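Vide-dressing de Campos : 752 vêtements pliés avant l'hiver

Je vous avais promis des nouvelles du grand pliage, alors les voilà ! Le 21 octobre 2021, nous avons bouclé la préparation de la collecte d'automne du quartier Campos, et je peux vous donner le chiffre tout de suite parce que tout le monde me le demande depuis à la boulangerie : 752 pièces. Des pulls, des jeans, des chemises d'enfant, et surtout des t-shirts, des t-shirts à n'en plus finir (j'en ai rêvé la nuit suivante, et pas en bien).

Pour celles et ceux qui n'ont pas suivi, la collecte est organisée par l'association Jaller, qui redistribue les vêtements dans le quartier et garde le reste pour la vente de mars. D'habitude, on trie chez les uns et chez les autres, dans des salons trop petits, avec le chat qui s'installe sur la pile des lainages. Cette fois, on a eu des tables, des vraies, bien lisses et à la bonne hauteur. Mon dos remercie encore la personne qui y a pensé.

Le tri a pris la matinée. Tout ce qui était taché ou déchiré est parti dans un sac à part, direction la filière chiffons, et il y en avait moins que l'année dernière. Vous avez été nombreux à laver avant de donner – merci, ça change la vie. Deux manteaux sont arrivés avec des gants dans les poches ; ils attendent leurs propriétaires à l'accueil, avec une écharpe à carreaux que personne n'a réclamée non plus.

L'après-midi, place au pliage. Mattes Lammers avait préparé une petite démonstration, et je dois avouer que j'y allais un peu à reculons. Je plie des t-shirts depuis que je suis en âge d'avoir une commode, merci bien. Eh bien j'avais tort ! Sa méthode tient en quatre gestes : on étale bien à plat, on rabat un côté avec sa manche, puis l'autre, et on termine en remontant le bas vers le col. On obtient un rectangle qui se range debout dans la caisse, et on voit toutes les couleurs d'un coup d'œil. Chez moi, je pliais d'abord en deux dans la longueur et j'avais toujours cette manche qui ressortait d'un côté.

Il insiste beaucoup sur la première étape. « Si le tissu fait des vagues au départ, vous les retrouverez à la fin », nous a-t-il répété, en lissant du plat de la main. Il a raison, même si au soixantième t-shirt on a franchement envie de tricher. J'ai triché, d'ailleurs. Mes caisses se reconnaissent de loin.

Côté rangement, chaque caisse contient 60 pièces, avec la taille écrite au feutre sur le petit côté. Les tailles enfant sont à part. Les caisses passeront l'hiver au local de la rue Trurov, où il fait bien sec, et celles qui sont destinées à la distribution partiront en premier.

Un mot aussi pour les couleurs, parce que le sujet a animé la pause café. Faut-il classer par taille seulement, ou par taille et par couleur ? J'étais dans le camp des couleurs – un vert citron qui se perd au milieu des gris, ça me fait de la peine – mais la taille seule l'a emporté. On en reparlera au printemps, croyez-moi.
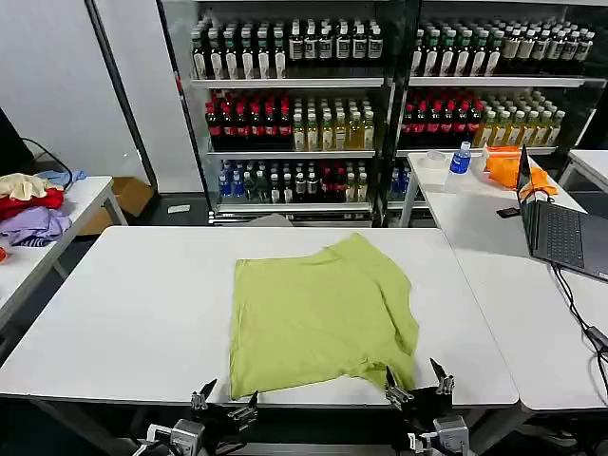 Prochain rendez-vous

La vente de mars se tiendra dans la salle Jevov, avec deux portants de plus que la dernière fois et un coin essayage digne de ce nom. Il nous manque encore des cintres, surtout des petits pour les tailles enfant, et un grand miroir si quelqu'un en a un qui dort dans son garage. Vous pouvez déposer tout cela à l'accueil de l'association aux heures habituelles. Pour les vêtements, gardez-les chez vous pour l'instant, les étagères du local sont pleines. Et si vous voulez apprendre les quatre gestes, Mattes refera sa démonstration avant la vente, je vous donnerai l'heure dès que je l'aurai.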